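Last updated: July

We use cookies to remember your preferences. By continuing to read you agree to our cookie policy.

How I finally learned to take notes in a second language

I've been at Finnish for a while now, and for most of that time I had the worst notes of anyone in the room. Pages and pages of them! I wrote down every word Ritva Tikkanen said, with the English next to it, and then I never opened the notebook again. If you've ever taken an evening class you probably know the notebook I mean.

So this spring I changed how I do it, and a few of you asked for the details after my last post. Fair warning, it's long and I wander.
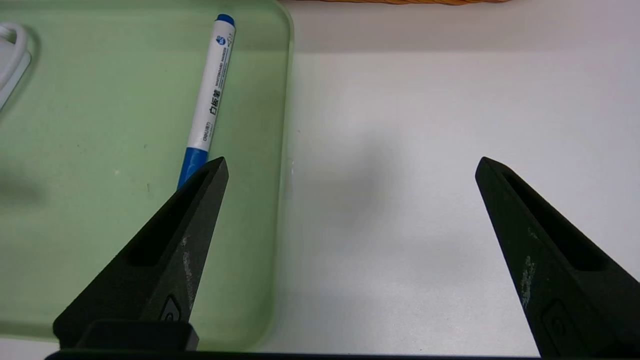
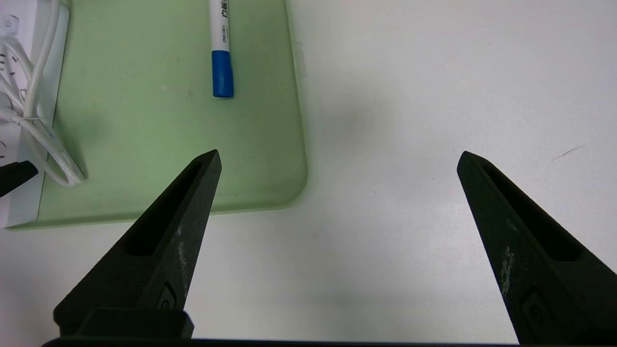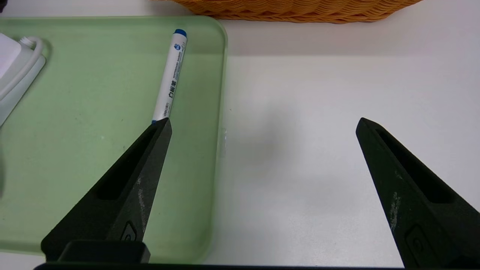
Ieva Uibo wrote back to my last post that I had it all wrong, that she learned her Finnish by copying out whole pages by hand, English and all, and that the copying was where the words stuck. She said people give up on copying after a week and then blame the method. I've thought about that a lot. She may be right for herself (her Finnish is miles ahead of mine, and she had Estonian to start from, which I'm going to keep bringing up because I'm jealous). But I did the copying for most of a year and what stuck was the cramp in my hand.

What I do now is write almost nothing during class. I listen, I talk when it's my turn, and I let myself put down one line per topic. A line is a sentence I could see myself saying. Not "kauppa = store" but "Menen kauppaan," I'm going to the store, because then the ending comes along for free and I don't have to meet it again later as a grammar rule. Finnish puts so much on the end of the word that learning the bare form felt like buying a coat with no sleeves.

Then at home, before I've had dinner, I try to say the whole lesson back to the kitchen. Out loud. It's embarrassing and my neighbors must wonder. Whatever I can't say goes up on the whiteboard by the fridge, and it stays there until I can say it without looking. Some things come down the next morning. The word for "twenty-nine" was up there so long that I had to go over it again in fresh ink.

I started out with flash cards, by the way. I bought a box of 4000 through a little shop called Wunum, sorted by how common the words are, and I got 100 in before I noticed I could recognize every one of them and use maybe a handful. Seeing "lusikka" and thinking "spoon" is one thing. Asking for a spoon when a real person is standing there waiting is a whole different animal. The box is on the shelf and if anybody near Bralley wants it, email me, I'll drop it off.

The other change was shorter sessions. I used to sit down for 90 minutes and spend the last half of it looking up what time it was in Helsinki. Now I set the kitchen timer for 17 minutes, which is a silly number, but it's how long my rice takes and I got used to it. When the rice is done I'm done. I do that most evenings and I've skipped far fewer than I used to.

Diane Ross, who sits next to me in class, does hers in the car on the way to work and swears by it. I tried. I missed my exit and ended up on the far side of town conjugating at a stop sign, so no more of that.

A few smaller things, for the people who asked:

I don't write the English anymore unless I truly can't get around it. A clumsy little drawing works better for me, even for things like "to be late" (a clock and a sad face).

I date nothing. Dated pages made me feel behind.

I keep one page for mistakes I've made in front of people. It's my favorite page. I once told Ritva that I was a potato when I meant that I'd bought one, and I have never gotten that verb wrong since.

And I reread that page before class, usually at ten to seven in the parking lot, with the dome light on. Next up is the partitive, again, and I've already wiped off a corner of the whiteboard for it.

Get new posts by email! Enter your address to subscribe. You can unsubscribe at any time.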